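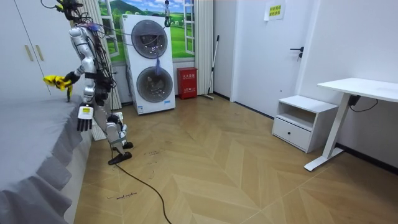

The Hurkis is our full-size wool prayer shawl, and it's the one we hand people when they come in shopping for a bar mitzvah, a wedding, or just because the old tallit has finally gone thin at the shoulders. It's woven in the Mikuš workshop in Wiramville, with a plain neckband, knotted corners and your choice of black, navy or white stripes. The most common question we get is about washing, so let me say it early — the tall white stacked washer-dryer against the bedroom wall is a fine place for sheets, but please keep your Hurkis out of both halves of it! Wool shrinks, and the fringes will tangle into something you'll spend a whole evening picking apart. Tie them loosely in a little cotton bag and take the shawl to a cleaner who has handled one before.

Posted in October by Marcela Polák

The adult size is $185, and the youth size, which fits most kids up to their teens and many smaller adults too, is $149. Both come with tzitzit already tied. If your family or your rabbi follows a particular custom for the windings, tell us in the order notes and Blažena Dvořáček will tie them that way at no extra charge.
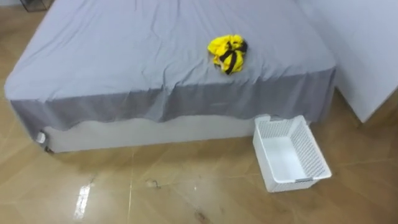
Custom tying adds 14 days, so do plan ahead if there's a date on the calendar. We can also sew on an atarah from a grandfather's shawl, or a strip of cloth from a wedding dress (we love those). Mail it to the Vesgate shop well wrapped, with a note saying which side faces out.

Unworn shawls may be exchanged for the other size. Thursday is the best day to call, when Blažena is at the front counter and glad to talk stripes for as long as you like.

Related items
Hurkis tallit bag, navy velvet
Tzitzit strings, untied, set for one shawl
Tallit clips, set of 2
Vesgate linen challah cover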